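Print this article | E-mail to a friend

Keeping the mug cell running

Khải Cao looks after one machine at Prurent, a tabletop cell with two robot arms that sort and place mugs. Most of his work on it is done with a hex key and a soft cloth.

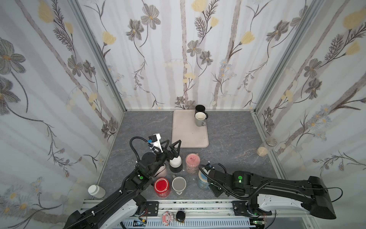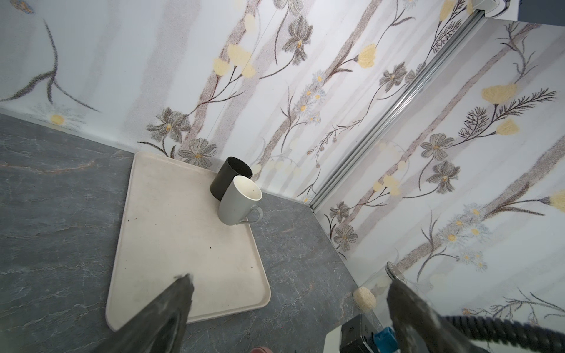

Two mugs upright on the tray, seen from the bench side and from close to the gripper.

Setup starts with the tray. Cao sets it toward the back of the table, then jogs each arm over it at low speed and checks the view from the wrist. If a bracket has shifted, he loosens it, squares it up and runs the calibration again. That takes 45 minutes for the pair.

The hoses need more attention than the motors. They loop over the wrists, and a loop that is too short will pull when the joint turns. "I leave more slack than the manual wants," he says. He replaces cable ties in January and checks the finger pads every 90 hours - sooner if a mug slips.

His colleague Thu Thái keeps the log, which now lists 17 repairs. Most were connectors. One was a wrist joint that drifted by 2 mm and took a week to trace to a worn bearing.

The next job is a new set of fingers, due on 10th February.

Contact us | Copyright Gustier | Back to top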